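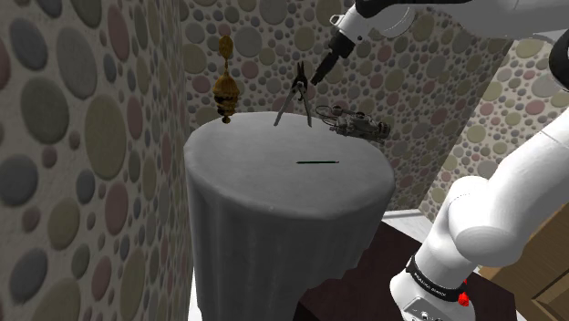
시뮬레이션 시험을 사람이 중간에 멈추었다면 그 시도는 기록에서 빼도 되는가?

멈춘 시도도 한 줄로 남긴다. 번호를 그대로 두고, 멈춘 시각과 멈춘 사람의 이름과 이유를 적는다.

운용 규칙 15항은 이렇게 두 문장으로 되어 있다. 앞에 질문을 달아 둔 것은 베르카이 악욜의 방식이다. 그는 규칙마다 누군가 실제로 물어본 말을 그대로 올려 두었다. 15항의 질문은 내가 했다.

나는 그해 11월에 바크니스에 들어갔다. 맡은 일은 시험 운용이었다. 화면 속 팔이 탁자 위 물건에 손을 뻗는 것을 지켜보고, 끝나면 결과를 성공, 실패, 무효 중 하나로 적었다. 프로젝트 이름은 오랄이었다. 왜 오랄이냐고 물으면 다들 전임자가 붙였다고만 했다.

악욜은 창가 자리에 앉았다. 규칙 문서를 관리하는 사람이었고 말이 적었다. 첫날 그는 인쇄한 규칙을 한 부 주면서 이름을 쓰라고 했다. 나는 표지에 이름을 썼다. 그때 규칙은 열네 개였다.

"다 읽고 서명하는 건가요?"

"읽고 모르는 걸 표시해요. 서명은 나중에."

나는 세 군데에 표시를 했다. 하나는 접촉의 정의였고, 하나는 제한 시간을 재는 시점이었고, 나머지 하나는 오타였다. 그는 오타부터 고쳤다.

일은 단조로웠다. 회색 천을 덮은 둥근 탁자가 있고 그 위에 물건이 있다. 그날그날 배치가 다르고 벽지도 다르다. 제도용 컴퍼스가 나오는 배치가 있었고 가느다란 초록색 막대가 나오는 배치가 있었는데, 둘이 같이 나오는 것을 우리는 컴퍼스 배치라고 불렀다. 시도 하나에 제한 시간은 70초였다. 나는 70초 동안 화면을 보고, 적고, 다음 것을 불러왔다. 점심을 먹고 와서 또 그렇게 했다.

규칙 6항은 시도를 시작하기 전에 배치 번호를 소리 내어 읽으라는 것이었다. 처음에는 혼자 앉아서 번호를 읽는 게 이상했다. 한 달쯤 지나니 집에서 전자레인지를 돌릴 때도 숫자를 읽고 있었다.

의뢰한 곳은 놀니스였다. 그쪽에서는 보고서를 기다리고 있었고, 우리 팀장은 아침마다 데번 사무소와 통화를 했다. 통화가 끝나면 팀장은 꼭 몇 번까지 했느냐고 물었다. 나는 번호를 말했다. 그러면 팀장은 그 번호를 화이트보드에 쓰고 전날 번호를 지웠다.

486번은 컴퍼스 배치였다. 오후 늦은 시간이었다. 팔이 내려오고 있었고 그리퍼 끝이 컴퍼스 쪽을 향해 있었다. 나는 번호를 읽지 않고 시작한 것을 그때 알았다. 다시 하면 된다고 생각하고 정지를 눌렀다. 그리고 그 줄을 지우고, 같은 번호로 다시 돌렸다. 두 번째에는 번호를 읽었다. 결과는 성공이었다. 나는 성공이라고 적었다.

퇴근하면서도 별생각이 없었다. 버스에서 조금 생각했다. 처음 것을 끝까지 두었다면 어떻게 되었을지 나는 모른다. 그 시도는 성공했을 수도 있고 컴퍼스를 넘어뜨렸을 수도 있다. 내가 적은 줄만 보면 그 탁자에서 시도는 한 번뿐이었다.

다음 날 나는 출근해서 악욜의 자리로 갔다. 그는 보온병을 열고 있었다.

"중간에 멈춘 시도는 기록에서 빼도 되나요?"

그는 바로 대답하지 않았다. 뚜껑에 차를 따르고 나서 물었다.

"누가 멈췄어요?"

"제가요."

"몇 번?"

"486번이요. 번호를 안 읽고 시작해서요. 지우고 다시 돌렸습니다."

그는 차를 마셨다. 나는 서 있었다. 그가 의자를 하나 끌어다 주어서 앉았다.

"지운 줄에 뭐가 적혀 있었는지 기억나요?"

"시작 시각하고 배치 이름이요. 결과 칸은 비어 있었고요."

"시작 시각은?"

나는 기억하지 못했다. 그는 종이에 486이라고 쓰고 그 옆에 물음표를 그렸다. 그러고는 서버 쪽에 물어보면 시작 시각은 찾을 수 있을 거라고 했다. 서버를 맡은 사람이 휴가여서 이틀이 걸렸다. 시각은 오후 다섯 시 이 분이었다. 시작한 지 31초 만에 정지가 눌려 있었다. 나는 훨씬 일찍 눌렀다고 생각하고 있었다.

악욜은 내 기록을 처음부터 다시 보았다. 나도 옆에서 같이 보았다. 번호가 이어지는지, 시각이 이어지는지만 보는 일인데 하루가 꼬박 갔다. 앞사람이 쓴 기록에도 시각이 벌어진 데가 있었다. 앞 시도가 끝나고 다음 시도가 시작될 때까지 몇 분씩 비어 있는 자리였다. 화장실에 갔을 수도 있었다. 물어볼 사람은 이미 다른 회사에 다니고 있었다.

"이건 어떻게 하죠?"

"비어 있다고 적어야죠."

그는 빈 자리마다 '공백, 사유 미상'이라고 썼다. 글씨가 작고 반듯했다. 나중에 그걸 표에 옮기는 일은 내가 했다.

팀장은 좋아하지 않았다. 보고서를 보낼 날이 얼마 남지 않았고, 공백이라는 말이 들어간 표를 놀니스에서 어떻게 볼지 걱정했다. 회의실에서 팀장은 표를 부록으로 돌리자고 했다. 악욜은 본문에 두자고 했다. 나는 가운데 앉아서 물을 마셨다.

"한 건이잖아요. 확인된 건 한 건이고."

"확인된 게 한 건이죠."

"그러니까 한 건이라고 쓰면 되잖아요."

"그렇게 썼어요. 그 밑에 공백도 썼고."

팀장은 표를 한참 들여다보다가 글자 크기가 왜 이렇게 크냐고 했다. 악욜은 본문하고 같은 크기라고 했다. 회의는 거기서 끝났고 표는 본문에 남았다.

15항 초안은 길었다. 정지의 종류를 나누고, 권한을 나누고, 보고 순서를 정한 것이 한 쪽을 다 채웠다. 악욜은 그걸 나에게 주면서 시도 하나를 돌리는 동안 읽어 보라고 했다. 나는 다 읽지 못했다. 팔이 먼저 멈췄다.

그는 절반을 지웠다. 나는 다시 읽었고, 이번에는 다 읽었지만 화면을 보지 못했다. 결과를 적으려고 고개를 들었더니 시간이 끝나 있었다. 그 시도는 무효로 적었다. 사유 칸에는 '운용자가 화면을 보지 않음'이라고 썼다. 악욜이 그걸 보고 고개를 끄덕였다.

세 번째 초안이 지금의 두 문장이다. 이유를 적는 칸에 무엇까지 써야 하느냐고 물었더니 그는 일어난 대로 쓰라고 했다. 그래서 지금 우리 기록에는 '재채기하다 눌림' 같은 줄도 있다. 그건 내가 쓴 게 아니다.

개정판은 2025년 3월 29일에 나왔다. 악욜은 한 부를 인쇄해서 내 책상에 두었다. 15항 앞에 내가 한 말이 있었다. 조금 고쳐져 있었지만 내 질문이었다. 이름은 없었다.

"이름은 안 넣으셨네요."

"원래 안 넣어요. 14항까지도 다 누가 물어본 거예요."

나는 앞으로 넘겨서 질문들을 다시 읽었다. 물건이 탁자 밖으로 나가면 언제 나간 것으로 보는가. 두 사람의 판정이 다르면 누구의 것을 적는가. 배치 번호를 꼭 소리 내어 읽어야 하는가. 마지막 것은 6항이었다. 대답은 한 줄이었다. 소리 내어 읽는다.

"6항은 누가 물어봤어요?"

악욜은 보온병을 가방에 넣고 있었다.

"내가요."

그는 먼저 나갔다. 나는 남은 배치가 하나 있어서 그것까지 하기로 했다. 회색 천을 덮은 탁자가 올라왔다. 나는 표지에 서명을 하고, 번호를 읽고, 시작을 눌렀다.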